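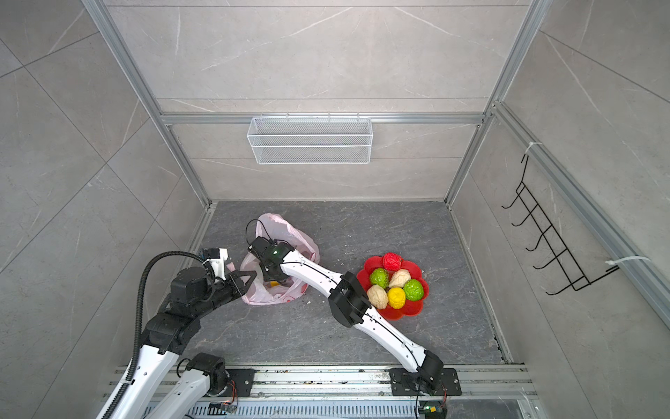 How long does it take to get a sourdough starter going from scratch? Mine took 20 days, and most of the books say one to two weeks, so don't bin it on day nine like I did with the first one.

Right, quick post, dough is on its second fold and I've got until the timer goes.

Started again in March. Cold kitchen, north facing, no airing cupboard. Equal weights flour and water, stirred with the handle of a spoon, lid on loosely. Day three it went mad, bubbles everywhere, smelled of old socks. Got very excited. Then nothing. Flat as paint for over a week. That's where I gave up last time and I nearly did again.

Nimal Kumarasinghe at work (proper baker, his rye is unreal) told me to leave it alone and swap half the white flour for wholemeal. Also to stop moving it around the house looking for warm spots. Guilty. It had been on the router, on top of the fridge, and one night in the bathroom.

Anyway it came back. Slow at first, then doubling by teatime, and now it'll double in five hours if the heating's on.

What I do now –

Keep 20g, feed it 40 and 40. Tiny amounts. I was throwing away 300g of flour a week before which is daft.
Fridge it if I'm not baking, feed it the night before.
Rubber band round the jar so I can see were it started.

First loaf was a brick. Dense, grey, gummy in the middle, we toasted it and it was ok with marmalade. Second one weighed 805g out of the oven and had actual holes in it. Big ones at the top, a sort of cave, which Nimal says is underproved. Third one I left on the side overnight and it spread out like a cowpat. So somewhere between the two!

Still can't score it nicely. Bought a proper blade, then went back to the bread knife. Tried a bit of rice flour in the tea towel and it didnt stick for once – do that, definitely.

Discard goes in pancakes mostly. Crackers were a faff and came out bendy.

Want to try a seeded one next but I've only got half a bag of sunflower and some very elderly linseed. Might risk it. Timer's gone, off to fold.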